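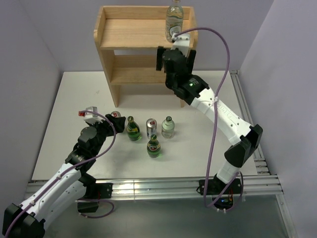

Right arm at the top shelf, left arm down by the drinks.

Dropped and Slipping Bottles: Your Questions

Last updated June 30, 2023

I look after the two-arm bench at Naselton, and ever since I wrote up our slipping bottle problem I keep getting the same handful of emails. So I've put my answers in one place!

What went wrong, exactly?

The right arm closed on a full glass bottle, lifted it off the top shelf, and the bottle slid down through the fingers. It landed on its base, tipped over and rolled off the front rail onto the floor. Glass everywhere, soda water everywhere, and a very sticky argument over whose turn it was with the mop. Nobody was hurt, but I'd had my hand in there a minute earlier and I didn't love that.

Was it a one-time thing?

Nope. I went back through the logs to January and found 152 lifts of glass bottles from that shelf. The bottle moved in the grip on 46 of them. Most were tiny slips and the arm finished the job anyway, so we never noticed. Four ended in a real drop.

Why didn't the software catch it?

It was looking at the wrong thing. Our controller (we run Valtum) called a grasp good once the fingers stopped closing. Fingers stop closing on a bottle that's well held, and they also stop closing on one that's about to slide away. Same number either way. There was no check after the lift began, and that part is on me – I wrote it.
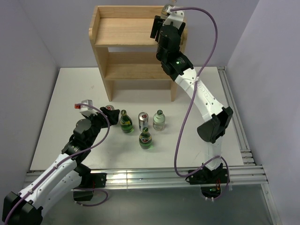
Cans gave us hardly any trouble, by the way. They're light, and the pads sit flat enough against them. Full glass is the nasty one, especially low down where the fingers have all that weight above them and a cold bottle has started to sweat.

Did you blame the pads?

At first, sure. I ordered a fresh set from Deleo and things got better for a few days, then went right back. Pads wear, so swap them. We now do it every 3,000 cycles, but it wasn't the whole story.

So what fixed it?

A few boring changes. We wipe the bottles dry before a run. The arm lifts a tiny bit, pauses, and compares the wrist view before and after. If the label has shifted between the fingers, it sets the bottle back down and stops. I also slowed the first part of the lift way down.
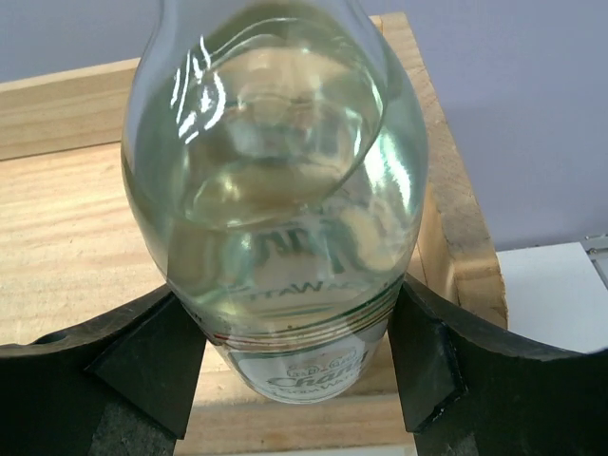
Wrist view with the pads low on a soda water bottle.

Can I reach in when it stops on a slip?

Please don't! A paused arm is still powered, and ours will hold its grip until it's told otherwise. Hit the stop button first, support the bottle with a gloved hand, then release the fingers from the panel.

Does this work with the Stasiv controller?

I haven't tried it. The pause is easy on anything, but you'd have to work out the label check yourself. If you get it going, send me your settings and I'll add them to this page.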